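Recording the mug tree task with hand-held grippers
Brivgate capture guide, part 4

Read part 3 first if the grippers have not been calibrated since they were last charged. The steps below assume two grippers, a head camera and a Trimivetti recorder already on the network.

Setting up the table

Put the mug tree slightly off centre and the cup within a forearm's length of it. Turn the cup handle to a new angle before each take. Leave the tree where it is for a block of takes, then move it and start a new block. A block is 83 takes at most.

Check that the marker cubes are seated fully on their mounts. A cube that rocks will pass the start-up check and still spoil the wrist pose. 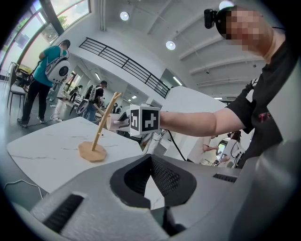
Start the recorder and hold both grippers still, jaws open, until the tone sounds. The recorder uses this pause to line up the two wrist tracks with the head track. Moving early adds an offset that the Prarkico exporter does not correct.

Performing the take

1. Bring the right gripper to the cup and close on the handle or the rim. Keep to one grasp for the whole block.
2. Lift straight up until the cup clears the table, then move across.
3. Steady the post with the left gripper if the tree tends to shift.
4. Slide the handle over a peg from its free end. Release once the peg carries the weight.
5. Back both grippers away and hold still until the second tone.

Move at a pace the arm can copy. The replay limit on the Campbell arm is set to 900 mm per second at the wrist, and faster takes are rejected on export.

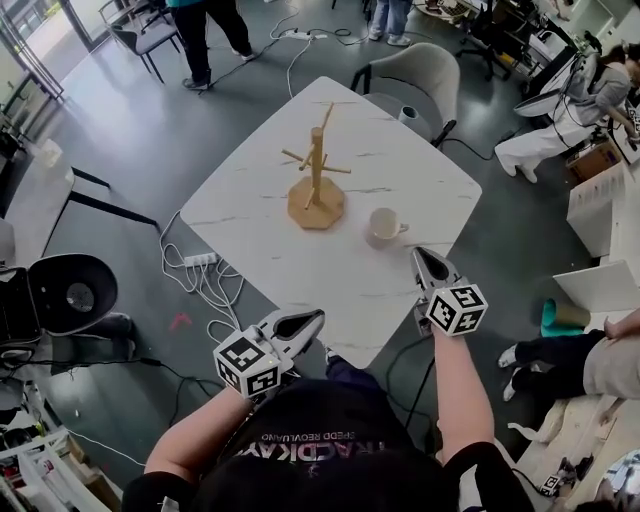

Keep the cables behind the elbows. If one catches, stop and discard the take. Do not pause in the middle to free it, as the policy will learn the pause.

Looking down at the cup before reaching gives the head camera a clear view of the handle. Avoid leaning over the table during the hang.

Checking the block

Open the block in the exporter and sort by tracking loss. Delete any take with a gap longer than 4 frames during the grasp or the hang. Our first usable policy was trained on 156 clean takes, with the tree in several positions.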